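2019-07-16

Quick one before work. The Ogura pipe tobacco tins finally landed at the shop in Retside, 42 bucks each. Ouch. Bought one anyway. 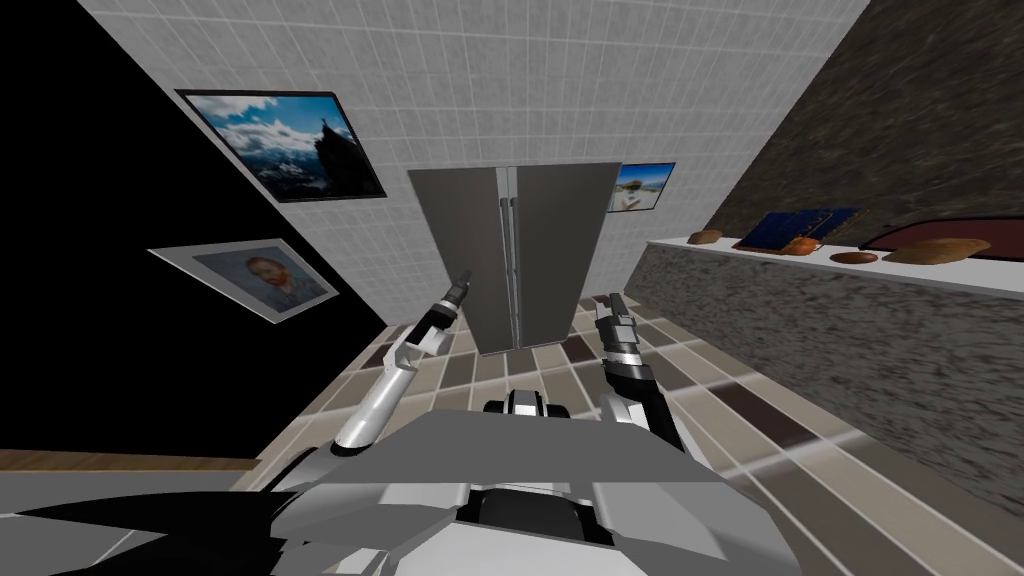 Smells like raisins and old leather. Packed it too tight first go, relit it all night. My own fault realy.

Wistska cigars still on backorder, maybe September. They only rolled 2,000 boxes so who knows. Would of grabbed a couple.

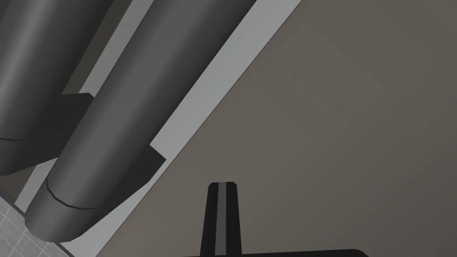
Page 30

Colour on the Ogura flake is darker than last years. Needs drying out, 60 minutes on a paper towel did it for me. More on the weekend.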